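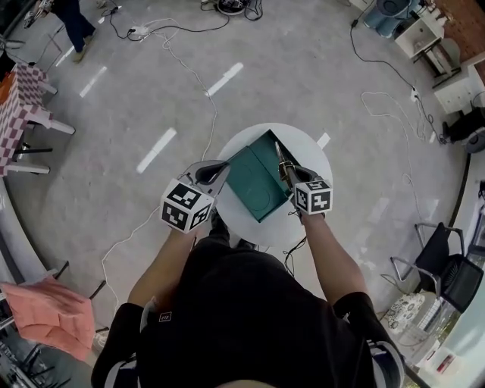

Print this entry | E-mail this entry

Workshop notebook, Flutthorpe
10/31/25
Job 451, the teal box

Back on the boxes today, and a much happier day than the last one I wrote up. I had meant to start with the larger Girmont cartons, but they are still on the wrong side of the building and I didn't fancy moving them before a cup of tea, so the teal one went on the little round table and there it stayed until lunch.

I've grown very fond of that table. It's small enough that you can get at a box from any side without stretching, and being white it shows up the teal nicely, which helps when you're tired and everything is starting to look the same. The drawback is that there's nowhere to put anything else down. If you're working with a box and its lid, you have to think about where the lid is going before you start, and I never do. Note for whoever has the table next: clear your bits away first and save yourself the muttering.

The lid itself is a bit of a madam. Tilt the box towards you and it's much easier to see what you're doing along the edge, but then the whole thing wants to slide, so one side has to be held while the other is worked. I tried it flat for the first 10 goes and tilted for the next 8, and I much preferred tilted. I wouldn't call that a result (I was also more awake by then), only a preference, and I'd like somebody with more patience to try it the other way round. There's some faint round embossing on the box which I'd never noticed until this morning, after all these weeks of handling it. Rather pretty.

The six white stripes on the floor round the table are staying where they are, please. I know they look as though they could be shuffled along a bit to make room, but I've got used to them and I put the table back by them every morning.

The cables are another matter. We have black ones and white ones in a proper tangle between the power strips, and a loose white one looping about on the right as you stand at the table. I'd like all of that sorted before December. If anyone is passing Nechyporuk's for screws, could they ask what the flat cable covers cost?

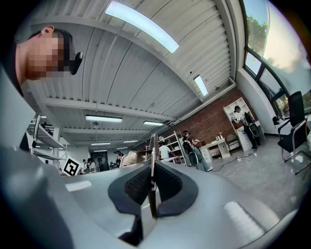 Ceiling lights and the brick wall, looking down the room.

I keep changing my mind about the lighting. The long fittings are splendid for reading labels and I wouldn't be without them, but they do put a shine on anything smooth, and the floor is polished as well, so you get it from both directions. I moved round a little after lunch and found it easier on the eyes. The brick makes the whole place feel friendlier than it has any right to under a corrugated ceiling.

Still to do: the Taverix boxes, which I've been putting off, up to 10 of them if the delivery note is right. Also find a home for the checked tablecloth if we're going to need that other table. I've left the teal box shut.

Related entries
Lids that fit and lids that don't
Girmont cartons, first look
Where the spare labels are kept
Taverix delivery, shelf space

Search the notebook
Enter a word or job number
Go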